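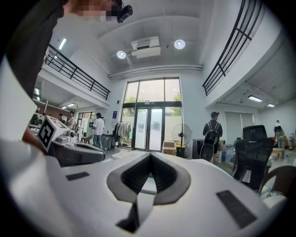 Mezzanine

A mezzanine is a partial floor set inside a taller room, open on at least one side so that a person standing on it can look down to the level below. It is usually guarded at the open edge by a railing, which in modern shops, offices and studios is very often of black metal against white walls, a pairing that has become so familiar that many visitors hardly notice it any more. The word came into English by way of French from the Italian for "middle", and in older houses it meant a low storey tucked in between two grander ones.

Lighting and air

Tall rooms of this sort are pleasant to be in but a little awkward to light. The high central ceiling is commonly given recessed round lights, while the space beneath each gallery, which would otherwise be rather gloomy in January, has fittings of its own. Cooling units may be hung from the upper ceiling, and pipes or ducts are often left in plain view along a beam, painted white and otherwise left to get on with their work. Warm air gathers under the roof, and anyone who has spent a summer afternoon upstairs will know how much a simple standing fan can do for the people below (and how little it does for those above!).

The ground floor

The open floor under and between the galleries is generally kept for shared work: sorting, wrapping, boxing up small goods, or just sitting down together. In the handbook issued by the furnishing firm Plovanley, this is called "the well", and the firm advises a clear width of 155 cm between any table and the entrance doors. Welotex, which makes railings, uses the same term for the drop itself, so the two catalogues need reading with some care.

A pale table with rounded corners suits the well nicely, being kind to hips and sleeves, and light things such as a small clear bag, a green box or a tan hardcover book show up well against a white top. Power strips and their leads tend to end up on the floor.

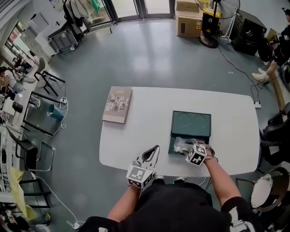
Shirazi Companion to Rooms and Furnishings, vol. 2, p. 155

Seating around such tables is seldom a matched set. Office chairs, round stools and metal-framed chairs get along together quite happily, and the Bilen pattern of stool, sold in packs of 6, was drawn up with exactly this sort of mixed company in mind. Its wide seat doubles as a place to put a parcel down.

See also: Balcony; Gallery; Loft; Packing table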